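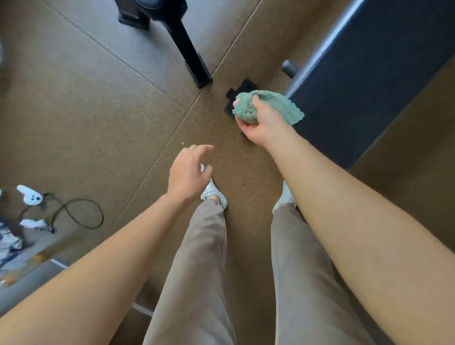 How often should white shoes be cleaned?
A quick wipe after each muddy outing and a proper clean every month will keep most pairs in good order.

The question came in from a reader in Arnum, and several others have asked much the same since the wet weather set in. Mud is easier to deal with once it has dried. Knock the soles together outdoors, brush off what is left, then go over the uppers with a damp cloth and a drop of washing-up liquid in 600 ml of lukewarm water. Wring the cloth well before you start. Canvas takes more water than leather, and suede should have none at all.

Laces can go in a bowl of the same water for an hour. Stuff the shoes with plain paper and leave them somewhere airy, away from radiators, which crack the glue along the sole. Change the paper after 4 or 5 hours if it feels damp. Newspaper works but the ink can mark a pale lining.

Cloths should be washed without fabric softener, as it leaves a film that smears. Keep one for shoes only.

The repair desk at the Bridell shop is open again from 9 in the morning until noon. Heels, stitching and eyelets can be done while you wait if the queue is short. Resoling is sent out to the workshop in Riis and takes longer, so bring winter boots in before December. The desk took in 91 pairs last month and a few are still waiting on the shelf with no ticket. If one of them might be yours, please ask at the counter.

Brerkero members get the usual discount on laces, insoles and polish. Bring your card.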